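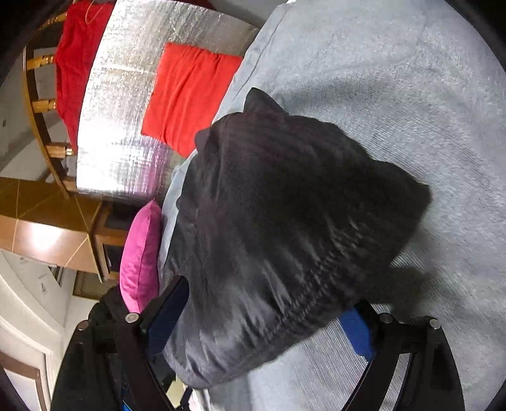

Photo: Gyula Halász / Stadeton Wellness House

Stadeton Wellness House
Monthly safety checklist, oxygen and rest rooms
Checked on: Sun 7 September
Checked by: Gyula Halász

1. Oxygen concentrators, rooms 1 to 4
OK. All four start without alarm. The hour counter in room 3 shows 1,969, so the service by Imia must be ordered before December.

2. Intake filters
Not OK in room 2. The filter was gray with dust. I washed it and put in the spare one. We have now no spare in the cabinet, please order.

3. Nasal tubes, single use
OK. 164 pieces in stock, all in closed bags. One box was standing on the floor next to the sink. I moved it to the upper shelf.

4. No smoking and no open flame signs
Partly. The sign on the door of room 4 is fallen down and somebody fixed it with tape. It should be screwed. Scented candles are also not allowed, even if not burning, and I ask the evening team to respect this.

5. Skin creams and oils
OK. Only the water-based cream from Flasa is on the trays. Guests sometimes bring their own petroleum jelly for the lips. Please ask each guest before the mask goes on.

6. Health question form
Not OK. Of 49 forms from last month, three have no answer at the question about lung disease. A guest with COPD must not get oxygen from us without a letter of the doctor. An empty answer is the same as no form.

7. Pillows and bed covers
OK. Covers are changed after every guest, according to the list on the door. Zippers checked, seams checked.

8. Fire extinguisher and exit
OK. Pressure in the green part. The corridor was free on the whole length.

9. Pulse oximeters
One of the two gives a different value than the other on the same finger. I took it out of use and put a label on it. Szabó can exchange it, the price limit is $200 without asking the office.

10. Staff training
Open. Two new colleagues did not yet sign the emergency page. They should not work alone in the evening until it is signed.

Next check: first week of next month. Points 2, 4, 6, 9 and 10 will be looked at again.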